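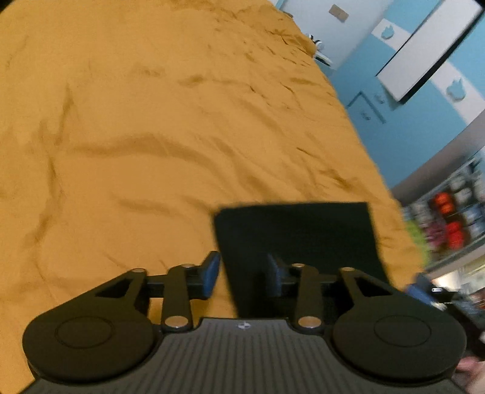

Preltano wide open, blue tips forward, out for an airing over the mustard sheet.

Preltano: a hand-held gripper, built at home

By Vasanthi Selvanayagam
27 Apr 2019
6 min read
Print this page | E-mail this page

I have wanted to build a gripper for years, and now I have one and I can't stop squeezing things with it! Preltano is the gripper half of a small robot that Rezaul Karunaratne and I are making between my flat and the Akanda workshop, where we rent a bench. The arm half is called Wumen and it is a long way behind, so for now you hold the gripper and do the arm's job yourself. That has been far more useful than either of us expected, and a great deal more fun.

People at Akanda kept asking for the notes, so I've put them up with the picture. They are in the order I found them in my notebook, so don't look for a plan.

The linkages

My favourite bit by a mile. Each finger rides on its own set of flat arms, and the arms have triangles cut out of them. Rezaul drew them solid first and I begged for the triangles. He says they save weight. I say they look brilliant. We are both happy.

The two sides mirror each other, so once the left was right we flipped the drawing and cut the other. I then put the first pair together with one arm back to front and spent a whole evening wondering why the finger wanted to turn away and look at the ceiling. If yours does that, check the arms before you touch anything else – please learn from me.

The pins

Silver pins, and I do like them against the black. The ones down where the arms meet the body are larger, and that was a late change. Our early version had the same small pin everywhere and the bottom joints went sloppy after a few days of hard use. You could wiggle the fingertip sideways with your thumb and feel a tiny click. Going up a size down there took nearly all of it out.

We reamed the holes by hand, very slowly, trying the pin every few turns. It's dull work but you get a lovely feeling when the pin slides in and the arm drops under its own weight. A dab of light grease, wipe off what squeezes out, done.

The ribbed plate

All those fine ridges running to the front! I am so pleased with how they came up. The file took ages to get right, as I wanted the ridges close enough together to read as a texture from arm's length. They also hide scratches very well, and there have been scratches.

The little round logo with the cross-like mark went near the front edge at the very last minute. I tried it further back and it looked lost.

Fingers and tips

The tips are dark blue and nearly everything else bar the pins is black, and I would love to claim that was planned from the start. Rezaul had some blue left over from another job and we both liked it straight away. It helps in use too. Black tips against a dark object are hard to judge, and with the blue ones I can tell much better where the ends are before I close them.

Getting them to face each other properly took more patience than anything else on the build. They have to meet square across the gap or whatever you're holding rolls off to one side. We packed one finger with a scrap of paper, tried it, took the paper out, tried thinner paper, and so on through most of a pot of tea. I wrote "STOP FIDDLING" in the notebook and underlined it, then fiddled some more the next morning.

Trying it out at home

The workshop is great for making things and hopeless for quiet practice, so most of the trying out goes on in the flat. A bed is a very good test bench. Things land softly if you drop them, the folds in the sheet hold small objects at odd angles, and you can walk right up to it. Soft surfaces are also harder than they look. When you press down on a table the table pushes back and the fingers stay where you put them. Press down on a mattress and the object sinks, so you have to come in lower than feels natural and close gently as you go.

Flat things are the big challenge. A pencil case, a mug or a rolled pair of socks are all easy now. Anything thin and lying flat is another matter, and I've had to learn to tilt my wrist, get one tip under an edge and bring the other down on top. My best run so far is 20 good picks in a row with a rolled sock. I did a small dance. The flat things are nowhere near that yet, and I'm not writing the score down until I'd be willing to show it to Rezaul.

Cloth is the one I enjoy most. You can pinch a fold, lift it and shake it out, and if your tips aren't level the cloth tells you at once by slipping from one side.

What the hand learns

Holding the thing yourself changes how you think about the arm. I had pictured Wumen coming in straight from above every time, like a crane at the fair. I hardly ever do that. I come in from the side, low, with the wrist turned a little, and I slow right down for the last bit. Rezaul has been watching me and making sketches, and he has moved one of Wumen's joints because of it. That alone paid for the evenings!

It has shown up some daft things as well. The early grip was too fat for my hand and fine for his, so we shaved it down until we could both use it comfortably. My wrist stopped aching within a day.

Things that went wrong

A short list, as there is always somebody who skips to this part (I do too).

– We glued a tip on before checking the angle. It came off again with a lot of bad language and a hairdryer.

– The bearings from Birnix turned up in the wrong size. They swapped them without any fuss, but we lost the best part of a week and used the time to redraw the arms, so I can't complain much.

– I tightened one joint until it looked neat. It looked very neat and didn't move. Back it off until the arm swings freely, then stop.

– Dust! The grease picks up fluff from bedding faster than you would believe. I now wipe the joints down after each session and keep an old toothbrush next to the screwdrivers.

Still to do

A softer face for the tips, to help with the thin things. Rezaul wants to try a strip of rubber and I want to try something with a bit of a pattern to it, so we'll make both and have a contest. There are three small changes to the body on the list too, all to do with getting at the screws without taking half the gripper to bits.

After that, Wumen. The base is cut, the shoulder is drawn, and we have a slot on the big cutter at Akanda in May. The gripper will need a new mounting plate when it moves over to the arm. I will miss carrying it about the flat, so I have quietly asked for a second one to stay hand-held. Rezaul said yes before I had finished the sentence.

If you are building something like this at your own kitchen table, do come and say hello at the workshop. Bring it with you, even if it's in pieces in a carrier bag. We have spare pins in several sizes and the kettle is usually on.

Print this page | E-mail this page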